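Stop testing robot hands on things that are easy to pick up

I have now sat through 18 hand demos in my working life, and I can tell you what was on the table in nearly every one of them. A tennis ball. A soda can, usually empty. A wooden block with nice square edges. Sometimes an egg, if the sales engineer was feeling brave, and then everybody claps for the egg.

I clapped for the egg too, the first few times. I don't anymore.

My argument here is a small one, but I've been boring my coworkers with it since May, so now it's your turn. If you're comparing hands for a robot that is supposed to work in somebody's living room, the first thing you should hand it is something soft, a bit floppy and too big for the palm. Give it a throw pillow, basically. Do that before you look at the force numbers and way before you let anyone show you a slide with a curve on it.

I work for a small outfit that picks hardware for home robot projects. We don't build hands. We buy them, bolt them on, and complain. Last winter we had it down to two candidates, and I'll name them because it makes this easier to follow: the Stelov, which has five fingers and costs more than my car, and the Emwood, a two-jaw gripper with rubber pads that you could probably drop down a flight of stairs. On our old test sheet the Emwood won, and it wasn't close. It grabbed the blocks faster. It never fumbled the can. Luzius Bühler, who wrote the old test sheet and is a very patient man, ran it to 1,000 cycles on a steel cylinder and it missed 7 of them. I mean, come on. That's lovely.

And then we moved the whole thing to a furnished room and I threw a cushion on the floor.

The Emwood pinched the cushion fine. It got a fold of fabric between the pads and up it came, hanging from one corner like a wet cat. You could carry it. What you couldn't do was put it down the way a person would want it, because the gripper had hold of a fold and the rest of the pillow did whatever it liked. We tried grabbing the edge, we tried the middle, we tried two grippers at once. Pacita Soriano spent most of a Thursday on approach angles and ended up with a list of positions that worked on that one pillow, in that one spot, with the fringe pointing in that one direction. Turn it over and she was back to zero.

The five-fingered hand had different problems, and I don't want to pretend it sailed through. It was slow. The fingers like to close in an order that makes sense on a cylinder and makes much less sense on a bag of stuffing. Early on it would push the pillow away before it had any kind of grip, so you'd watch this very expensive hand chase a cushion across the floor (Daichi Honda put music to one of those clips and I won't be sharing it). But once the thumb was set to come in flat against the cloth with the fingers over the far side, it held the thing like you or I would. It had an area of it, with some squeeze behind it. And when it went to set the pillow on a chair, the pillow went more or less where the hand went.

The thumb is the part I'd underline. We spent weeks arguing about how many fingers you need, and I've come around to thinking that's the wrong argument to have first. A thumb that can lie along the fabric did more for us than any amount of finger speed. I'd take a three-fingered hand with a really good thumb over a five-fingered one with a so-so thumb, and I've said this to two vendors who both changed the subject.

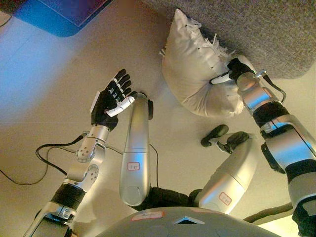
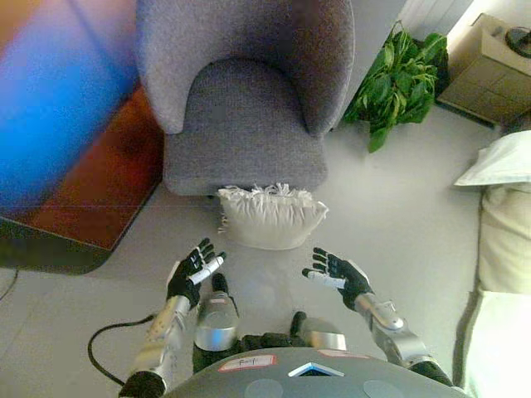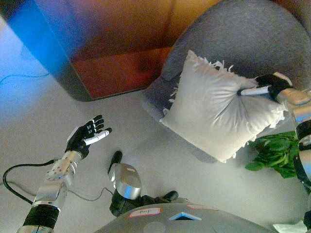

The pillow on the floor, and up on the armchair in the last one, all from the robot's own head camera.

Now, Luzius has an answer to all of this, and it's a fair one, so let me give it some room. He says a pillow is a terrible test object because it isn't the same object twice. Squash it and it's changed. You can't compare Monday's run with Wednesday's, and if you can't compare runs you don't have a test, you have an afternoon out. A steel cylinder stays a steel cylinder. If two labs want to compare notes they can both buy the same cylinder.

All true! I just think he's describing the job. Homes are full of stuff that isn't the same twice. Towels, coats, the bag the bread comes in. If a hand can only be measured on objects that hold still and keep their shape, then we're measuring the objects as much as the hand. I'd much sooner have a messy number about the right question. We did 233 pillow attempts in the end across both candidates, and yes, the results are lumpy, and yes, I had to explain to Maribeth Layug (who signs off on purchases) why the chart looked like a dog had walked on it. She asked which one she'd want in her mother's apartment. That was a better question than anything on the sheet.

The other complaint I hear is about cameras. Saadet Yaman, who does our vision side, pointed out early that a lot of what I was blaming on the grippers was really about what the robot could see. When you look down from the head, the hands and forearms take up a lot of the view, and as you reach in, you start covering up the very corner you're reaching for. She's right, and it does muddy the comparison. A bulky hand hides more of the target than a skinny one. We tried a wrist camera from Bañez for a while and it helped with the last few inches, though it also added a cable to a wrist that had plenty going on already. I went back and forth on whether to count that against the hand. In the end I did count it. If your hand needs an extra camera to do a pillow, then the price of your hand includes a camera – I don't see a way around that.

Same goes for the controller. The Flevo controller we used with both candidates has a soft-grip setting that I'd assumed was a gimmick. With blocks you can't tell if it's on. With a pillow you can tell from across the room. So there's another thing our old sheet would have let us skip right past, and we'd have saved a bit of money on a cheaper controller and then wondered for months why everything in the living room kept getting shoved around.

I'm not saying throw out the cylinder. Keep it for wear testing, keep it for checking that the hand still works after somebody's dropped a wrench on it. The Emwood is a terrific gripper and if I were loading trays I'd order a dozen tomorrow. I just want the soft thing to come first and the hard thing to come second, because the order you test in ends up being the order you care about. By the time a gripper has beaten the block and the can and the egg, you've already half bought it in your head, and then the pillow comes out and everyone in the room starts making allowances for it. I did exactly that. I wrote "acceptable on textiles" in a report, about a thing dangling by one corner.

So next time somebody rolls a demo cart into your office, let them do the can, it makes them happy. Then go get a cushion off the couch and drop it on the floor, any way it lands, and ask them to put it back.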